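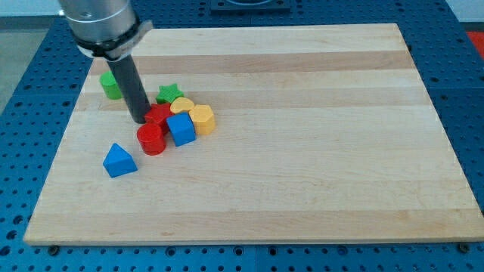
Wavdale Toy Library
Written by Prema, who looks after the shape sets
Page last changed 26th August

I get asked the same things about our shape blocks nearly every time a set goes out, so I've put my answers in one place. If yours isn't covered, ask me at the desk or drop a note in the returns box.

Which shapes do you have?
Stars, cylinders, cubes, hexagons, triangles and a chunky yellow one with rounded sides that some children call a heart and some call a potato. I've given up correcting anyone. Colours are red, blue, yellow and green.

Does every shape come in every colour?
No, and please don't go hunting under the sofa for a purple star! The sets are mixed. You might get a red star and a green star together, then a blue cube with no partner at all. I like it that way, as you can sort by colour, tip the lot out and sort again by shape, and the piles come out different.

What age are they for?
We lend them for 3 and up. Older brothers and sisters usually end up joining in, mostly to build towers (the cylinders and hexagons stand up nicely on end, the stars are better lying flat).

Do I need a board to play on?
You don't need one, but I'd use something flat and hard. I'm very fond of the stripy wooden sort, like a big butcher's block, because bright plastic shows up so well against pale wood. A tray or a large chopping board will do. Carpet is hopeless for towers.

Any ideas for a first game?
Push all the shapes into a huddle at one end of the board and leave the rest clear. Ask for one at a time: "Can you find me something with six sides?" It goes over to the clear end. Once that's easy, ask for two things at once, so a blue one with corners, or a red one with a round top.

How do I wash them?
Warm soapy water and an old toothbrush for the points of the stars. Please dry them before they go back in the bag. No dishwasher, please.

We've lost one. Are we in trouble?
Not at all. Set 116 came back from the Ranmont playgroup in January missing a triangle and we all survived. Just tell me which shape and colour it was and I'll look in the spares tin.

How long can we keep a set?
2 weeks, and you can renew once if there isn't a name on the waiting list. Returns go to the Wavdale desk or the drop-off shelf at Paisan Hall, with the label tied on the bag.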